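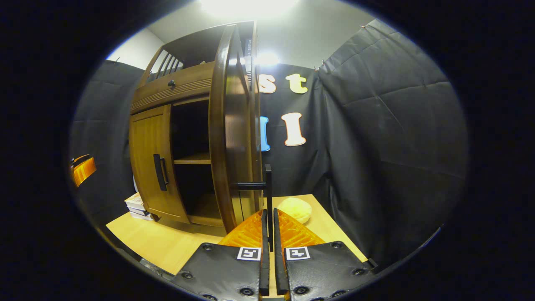 The Nimside Furniture Collection has reopened its cabinet study room after a winter of conservation work, and visitors may again book time with the small case pieces that were withdrawn from display. The collection holds 375 objects, most of them domestic storage furniture in reduced sizes, made as trade samples, apprentice work or household pieces for the tabletop.

Ludger Gerlach, curator of furniture, has overseen the collection for 12 years. In an interview held in the study room on a Tuesday morning, he discussed the tabletop cabinets and the decisions made during their treatment.

"People assume that a small cabinet is a simple cabinet," Gerlach said. "The joints are the same joints. The door still has to clear the frame, the drawer still has to run, and the tolerances are much tighter. A gap that would pass without comment on a wardrobe looks like a mistake at this size."

The form he returns to most often has a gallery at the top, a single wide drawer beneath it and a pair of doors closing the lower body. Gerlach described the arrangement as a sensible one for a household with limited space. The railed shelf keeps light articles from sliding off the top. The drawer takes flat things, and the lower compartment, divided by one shelf, takes the rest.

"The gallery is where most of the damage occurs," he said. "The spindles are thin, and people lift the cabinet by them. We ask every visitor to support a piece from the base with both hands. It is written on the card at each table, and we still say it aloud."

Conservation was carried out under the direction of Ashraful Bepari, who came to Nimside from the Pokatia workshops. Bepari said the principal question had been how far to clean the brown finishes, several of which had darkened under old polish.

"We made test patches on the inside of the doors and waited a month before deciding," Bepari said. "In most cases we removed the surface dirt and stopped there. A warm brown with some depth to it is what the owners lived with. I did not want to return a set of cabinets that looked as though they had been made last week."

Doors required the greatest share of the bench time. Where a front is curved, Bepari explained, the molding and the panel move at different rates as the humidity changes, and a door that shuts well in November may bind by early summer. The study room is now held at a steady humidity through the year. Hinges were cleaned and refitted in their original positions, with worn screw holes filled and redrilled.

Handles proved a matter of some debate within the department. A number of pieces carry round knobs on the drawers and black bar handles on the doors, and earlier catalogs treated the mixture as evidence of later replacement. Gerlach no longer accepts that reading as a general rule.

"A drawer is pulled straight toward you, and a knob serves very well," he said. "A door swings. A long vertical bar can be taken hold of at any height, by a child or by an adult. I think some makers chose the two kinds deliberately. Each piece has to be judged by its own holes and its own wear."

The department has accordingly revised its entries, and the words "handles replaced" now appear only where an earlier set of fixings can be traced in the wood.

The work was supported by a grant from the Shehu Fund, which also paid for new study tables with pale tops. Bepari had requested a light surface so that readers could more easily see the underside of a base or the lower edge of a door. The previous tables, he noted, were nearly the same color as the furniture.

Asked which piece he would recommend to a first-time visitor, Gerlach declined to name one. He suggested instead that visitors open a door fully and look at the compartment before examining the front. "Makers finished the outside for the customer," he said. "Inside you find the plane marks, the pencil lines and the second thoughts."

A loan of cabinets from the museum at Grurkov is under discussion, and Gerlach expects an agreement before the next catalog goes to print. The catalog will be issued in an edition of 2000.

Appointments for the study room may be made through the reading desk on extension 3591. Bags and coats are to be left in the lockers at the entrance, and pencils only may be used at the tables.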